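Why do walls and cupboards have gaps in them?

Look closely at a big smooth wall in a hospital, a train or a school kitchen. From far away it seems to be one giant sheet. Walk up to it and you will usually find thin dark lines running from top to bottom. Each line is a place where one flat piece stops and the next one starts. Builders call these pieces panels, and they call the lines joints or seams.

Why not use one huge panel?

A panel has to get to the building somehow. It goes on a truck, through a door, perhaps up in a lift. A sheet as big as a whole wall would not fit around the first corner. It would also be very heavy, and it could bend or crack while people were carrying it.

Smaller panels are easier to mend, too. If a trolley bumps one and leaves a dent, a worker can take out that panel and leave its neighbours where they are.

Why leave a gap?

You might think the panels should be pushed hard against each other. The trouble is that most materials change size a little. When they warm up they grow, and when they cool down they shrink. Wood also swells when the air is damp.

The change is tiny. An aluminium sheet 200 centimetres tall grows by less than half a millimetre if it gets 10 degrees warmer. You would never see it happen. But if there is no room at all, the panels push on each other and can buckle, which means they bulge outward.

Doors need a gap for another reason. A cupboard door has to swing or slide without scraping on the door next to it.

Why does the gap look so dark?

The gap may not be painted a dark colour at all. It looks dark because not much light can get down into such a narrow space and bounce back out to your eyes. The edge beside it can look bright, as it sticks out where the light can catch it.

Two panels the same colour can look different as well. If one faces the window and the other is turned away from it, one will seem lighter or a bit more blue or green. Corners are good places to spot this.

Try it yourself

You need two pieces of grey cardboard and a lamp.

1. Lay the pieces side by side on a table, leaving a gap as thin as a coin.
2. Shine the lamp from one side. Look at the gap - is it lighter or darker than the card?
3. Fold one piece down the middle and stand it up like a corner. Compare the two halves.
4. Move the lamp and look again.

Words to know

Panel: a flat piece that covers part of a wall, door or machine.
Joint: a place where two pieces meet.
Buckle: to bend or bulge when squeezed. 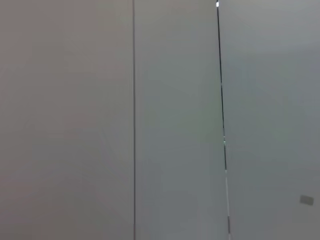

Smooth grey panels with a thin, straight seam between two of them.

Comments

Alasdair Rennie
We did the cardboard one with my Year 3s after lunch. A desk lamp works better than a torch. Most of them wanted to keep moving the lamp.

Amnuay Phromma
Could you do one on footpaths next? My daughter wants to know if the lines in the concrete are the same thing.

J. (Jardine)
Our pantry doors stick every July when it rains. Now I know who to blame, thanks.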